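Stummfilm-Leihpaket "Cloltatetti" – Klappleinwand, Projektor und Notenmappe

Verleih Arnberg > Vorführtechnik > Komplettpakete

Unser Liebling im Verleih! Ich hab das Paket damals für meine eigenen Stummfilmabende zusammengestellt, und irgendwann wollten es so viele Leute ausleihen, dass ich es einfach offiziell ins Programm genommen habe. Drin ist alles, was man für einen Abend mit Livemusik braucht: der Projektor Pletdale 400, die Klappleinwand mit Gestell, zwei Pultleuchten und eine dicke Mappe mit Klaviernoten.

Der Pletdale ist kein Leisetreter, das sag ich gleich dazu. Aber er lässt sich auf 18 Bilder pro Sekunde stellen, und wer mal eine alte Komödie im falschen Tempo gesehen hat (alle rennen, keiner geht), weiß das zu schätzen. Stellt ihn am besten hinter die letzte Reihe, dann stört das Surren die Musik kaum.
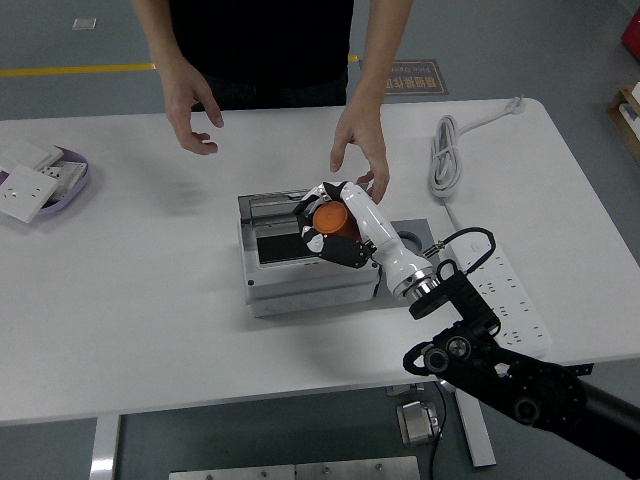

Zur Leinwand: Der Aufbau geht zu zweit in 11 Minuten, allein wird es eine ziemliche Turnerei. Erst das Gestell ausklappen, dann das Tuch von oben nach unten einknöpfen. Bitte nie andersherum, sonst wirft es Falten, und die Heldin hat den ganzen Abend einen Knick im Gesicht!

Die Notenmappe hat Szu-yu Sin eingerichtet, die selbst seit über 5 Jahren Filme am Klavier begleitet. Verfolgungsjagd, Abschied, Sturm auf See – alles mit Reitern sortiert, sodass man auch im Halbdunkel schnell die richtige Seite findet. Ich spiele eher mittelmäßig und komme trotzdem gut damit durch.

Lieferumfang
Projektor Pletdale 400 mit Fernbedienung
Klappleinwand mit Gestell und Tragetasche
2 Pultleuchten, dimmbar
Notenmappe
Verlängerungskabel

Filme sind nicht dabei, um die Rechte kümmert ihr euch bitte selbst. Im November ist das Paket meistens früh weg, also meldet euch rechtzeitig. Abholung nach Absprache im Lager Fung, Ansprechpartner dort ist Chun-hung Yeh.

Stand: 17. Juni 2018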